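Forier Garside Flight and Driving Controller

Product page. Last revised 2/21/18.

The Garside is a desk-mounted controller for vehicle simulation games on personal computers. It combines a stick, a throttle lever and two foot pedals in a single set, and it is intended for players of mech, flight and heavy vehicle titles who find a standard gamepad too limited for the number of commands these games require.

The set is supplied by Forier from its Morkthorpe warehouse. It replaces the earlier Jirkelance model, which is no longer sold. Spare parts for the Jirkelance remain available on request — please quote the number printed under the base when writing.

Controls

The stick has a trigger, a four-way hat switch and a twist action which may be locked. The throttle moves through its full range without a central stop, although a stop may be fitted from the parts bag. Every button and axis can be assigned separately in the Garside setup program, and the program can store 59 profiles, so that a player may keep one layout for a light, fast machine and another for a slow one carrying heavy guns.

Profiles are saved to the controller itself and will be present when it is moved to another computer.

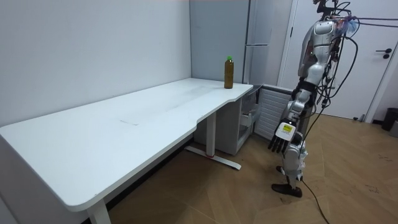 Can the stick be used in the left hand?
The stick and throttle are separate units and may be placed on either side. The thumb rest should be turned over using the key provided, and the "swap sides" setting should be chosen in the setup program.

Fitting

Each unit is held by a clamp suitable for most desks with a straight edge. The clamps should be tightened by hand only. Customers with glass desks are advised to use the suction feet instead. The pedals stand on the floor and are joined to the throttle unit by a cable, which should be routed clear of chair wheels.

The controller draws its power from the computer through one USB lead. A second lead is required only when the vibration motors are set to full strength.

Games supported

The setup program includes ready-made layouts for more than 968 titles, and further layouts are added with each release. Where no layout exists, the controller is recognised by Windows as a standard game device and may be set up within the game. Some older titles accept one device at a time — in these cases the "join units" setting should be switched on before the game is started.

Use with home consoles is not supported at present.
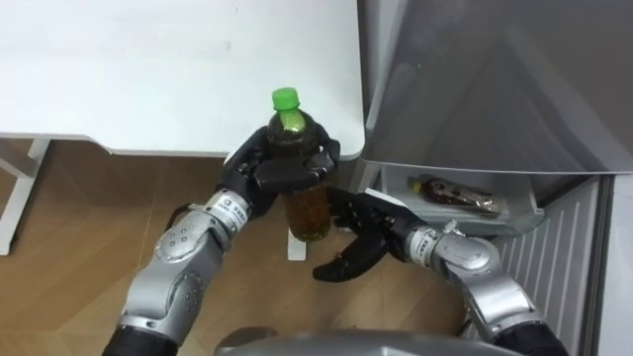

White desk, front edge and floor.

In the box

Stick unit
Throttle unit
Pedal base with cable
2 desk clamps
2 USB leads
Parts bag and key
Printed guide

Care and guarantee

The units should be wiped with a dry cloth. Spray cleaners must not be used near the hat switch. The axes should be reset in the setup program after any long period of storage.

The Garside is covered by a two-year guarantee from the date of purchase. The guarantee does not cover damage caused by forcing the twist lock or by opening the stick unit. Returns should be sent to the Morkthorpe address with a copy of the receipt.

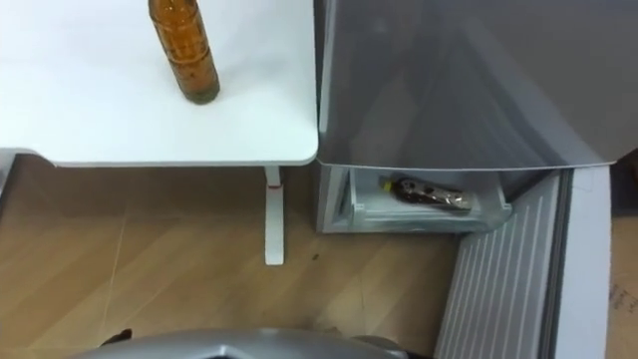 Are the pedals sold separately?
The pedals are sold only as part of the full set. A replacement pedal base may be ordered by registered owners, and the next delivery of these is expected in March.

Orders for schools and clubs are handled by the Forier trade desk.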